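Reviews > Workshop > Robot parts

Homska Parallel Gripper Fingers: four months of eggs

I bought the Homska finger set in June for $62 a pair, two pairs, which is a silly amount to spend on four pieces of black plastic and some screws. In my defense, I'd already spent a great deal more on the arms they go on, and the fingers the arms came with had the gripping manners of a car door.

The build lives in a shared workshop in Corkholm, where I have a table, a stretch of white wall and the use of the good screwdrivers until 10 p.m. Two arms, one at each end of the robot's reach, a parallel gripper on each. The control software is Cai, which is free and documented accordingly. I mention all this so you can compare with your own setup. If you run one arm with a suction cup, most of this review won't help you, and I envy your simple life.

Fitting them

Each finger takes two screws, and the holes lined up on three of the four. The last one needed a round file and some language. The instructions are a folded sheet showing a gripper that isn't sold anymore. Work on the bench if you can, with the wrist unpowered, and check that the cable to the gripper still has slack when you roll the wrist all the way over. Mine loops high over the arm now. It looks like a mistake and has worked fine.

You also have to re-zero the open and closed positions in Cai, because the new fingers are longer. I skipped this step. The first thing my robot ever gripped with the Homska fingers was the table.

Eggs

Everybody tests grippers on foam blocks, and foam blocks forgive anything. I wanted to load a carton.

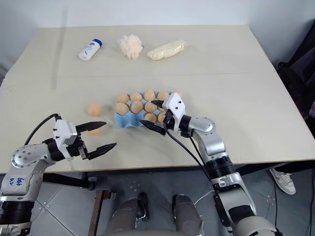
The right gripper over the light blue carton, the left one open wide by a loose egg out to the left.

The tapered tips are the best thing about these fingers. They go down between two eggs that are sitting side by side, where the stock ones simply sat on top of both and pushed. The ridges hold a shell without much squeeze. I started at the lowest force setting Cai allows and crept up, and the setting I ended on was a good deal lower than I'd have guessed. On smooth round things they're quite good. On a bath puff they're a comedy, as the netting catches on the ridges and comes along for the next job, whatever that was going to be. Wrapped things are fine if you grab the thing and miss the wrapping.

Picking from the flat tabletop is harder than picking from the carton. A cup holds the egg still while you make up your mind. On the table, if one finger arrives slightly early, the egg rolls off to see the sights and the other finger closes on air. I lost 17 eggs in the first month, nearly all of them this way. I've eaten the ones I could.

What helped was opening the fingers as wide as they go and coming in low, with the tips pointed across the table and the egg well inside the gap before anything closes.

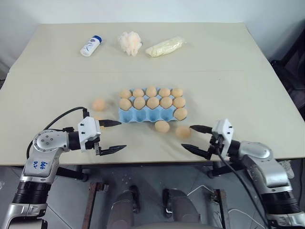
Against the Flokamier set

I borrowed the Flokamier fingers for a week. They're softer, with a pad that wraps a little, and they broke fewer eggs per evening. They're also fat. In a carton with neighbors on either side they couldn't get in at all, and I had to load from one corner and work backward like a man painting a floor. If you only ever pick from an open surface, buy those.

Wear

After 400 picks the tips on the right gripper are a bit rounded and the left ones look new, which mostly tells me which arm I trust. One screw works loose every couple of weeks. Threadlock fixed it, and the folded sheet could have said so.

Would I buy them again? Yes, and I'd buy the file at the same time. Four stars, with one held back for the fourth finger.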